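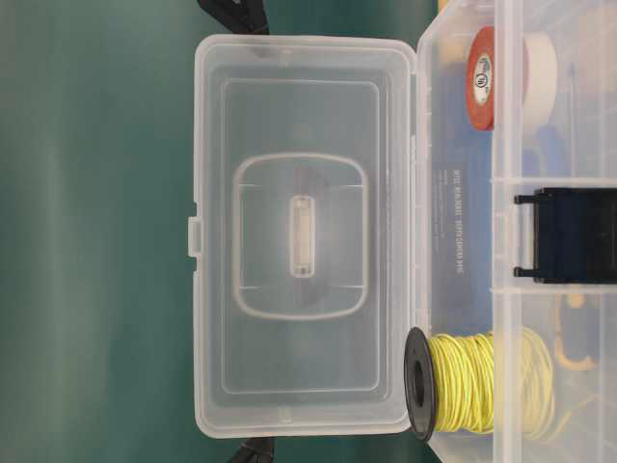 Clear storage box, open, lid on the left.

I've spent the last few years collecting fishing marks on Momby, and people keep asking what that means, so I'll put it in one thread. It will be long. Mute me if you need to.

---

A fishing mark is a way of saying where you are on the water by lining up things on land. Chapel gable over the end of the quay, and the tall rock just open of the headland. Where the two lines cross, you put your gear down.

---

Most inshore communities had them before electronics, and Momby had a lot. My list stands at 3,549 entries. That includes duplicates, variant names and some I suspect are the same place remembered differently by two brothers who fell out.

---

I didn't go there for this. I went to study kinship and inheritance of boats. My supervisor at the time, Sadao Nishimura, told me to spend the first month learning what people were talking about when they weren't talking to me. They were talking about marks.

---

You hear them before you understand them. Two men outside the shop at Hunlow, six in the morning: "I was on the Widow but I was too far in." "Was the barn shut?" "Half shut." That's a complete exchange of navigational information, and I had no idea.

---

"Shut" means hidden behind something nearer. "Open" means you can see it clear of the nearer thing. "Half shut" is what it sounds like. There is also "kissing", when the edges just touch. The older people are fussy about the difference between kissing and half shut, and after one cold February in a small boat I see why.

---

The Widow is a patch of hard ground off the west side. There are three stories about the name and only one has a widow in it. I've written all of them down and I don't think any is older than the church.

---

How I work. I sit in a kitchen with a chart and let the person ignore the chart. Nearly everyone does. They look at the wall where the window would be if it faced the sea, and they point. I draw what they point at. Later we go out, if the weather and the person's knees allow, and I take a position.

---

Going out matters. At the kitchen table one man gave me a mark as "the white house over the slip". There are several white houses. On the water he pointed straight at a yellow one. It was white when he learned the mark from his uncle, and the name stayed with it when the paint changed.

---

That happens all the time. Barns fall down, trees are cut, somebody builds a garage. A mark can go on being used for decades after the thing it's named for has gone, as long as people know what to look at in its place.

---

My best teacher is 84 and has asked me not to use her name here. She never skippered. She baited lines, and she went out with her father when her brothers were at school. She has more marks on the north side than anyone I've interviewed, and no earlier researcher wrote down a single one of them.

---

There was an earlier researcher. Jonatan Blomqvist spent two summers on Momby as a student and left a typescript, which sat in a drawer at the school in Hunlow until someone passed it to me. It's good work. He was careful about pronunciation and he drew little profiles of the hills as seen from sea.

---

He also only talked to men who owned boats. I'm not scolding him for it. He had two summers and no introduction, and the owners were the people who came down to the quay to see who he was. I'd have done the same in his place, and in my first season I more or less did.

---

The most useful thing in his typescript is what he got wrong, or what I took to be wrong. He has the Campos ground a good way south of where everyone puts it now. I assumed a slip of the pencil.

---

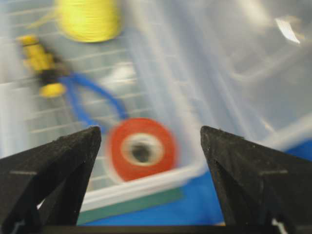
Then a retired crewman gave me a mark for "old Campos", with the same hill profile Blomqvist drew. So there are two. The name moved north when the fishing did, and the old one kept the name with "old" in front for those who still needed to mention it. Very few do.

---

Nobody on the island speaks Spanish or Portuguese, by the way, and the usual explanation is a ship of that name. I've looked for the ship and not found it. I'm leaving the origin blank in the list, which annoys people who would like me to put the ship in.

---

On secrecy. Some marks were family property, and I mean that quite literally. They were handed over with the boat, sometimes to one child only. In one household the father gave half of each pair to each of two sons so they would have to fish together. They did, until one of them moved to the mainland.

---

So I don't publish everything. About a third of the people I interviewed put some condition on what they told me: not while I'm alive, not to that family, the name but not the position. I keep those in a separate part of the list. It makes the published map look patchy, and it is patchy.

---

A colleague suggested blurring the restricted positions so they could go in anyway. I asked on the island. The answer was that a blurred position was an invitation to come and look. They stayed out.

---

People ask whether plotters killed the marks. Partly. Everyone under fifty uses a plotter first. But the waypoints on the plotters are named after the marks, often in a shortened form because there isn't room on the screen. I've seen WIDOW, OLDCAMP and one that just says UNCLE.

---

And they still look up. I was out on a clear afternoon with a skipper in her thirties who swears she doesn't use marks. She glanced at the headland before every haul. When I asked what she was checking, she said "nothing, just seeing if Prideck's open".

---

Prideck is the tall rock. It's in more of the entries than any other feature, which you'd expect, given that you can see it from nearly everywhere a small boat would go. The interesting cases are the grounds where you can't see it. Those have the longest descriptions and the oddest names.

---

Where things stand now. The list is typed up and most of the recordings are indexed. I owe the school a printed copy with the hill profiles redrawn, and I'm slow at drawing. The introduction was meant to be 3,000 words and is a good deal over.

---

I'm going back for another season. The plan is to do the south side properly, which I've neglected because the landing is bad and the people there were less keen on me to begin with. One of them has now written to say that several of my positions are wrong and I'd better come and be shown.

---

Some reading questions came in while I was typing. No, there isn't a general book I'd recommend as a starting point. Find out if your nearest harbour has a local history group and ask what they've got in the cupboard. Hand-drawn mark books turn up more often than you'd think.

---

And if your family fished and you have one of those books, please photograph every page before you lend it to anyone, including me. Get the inside covers too. People wrote the private ones there.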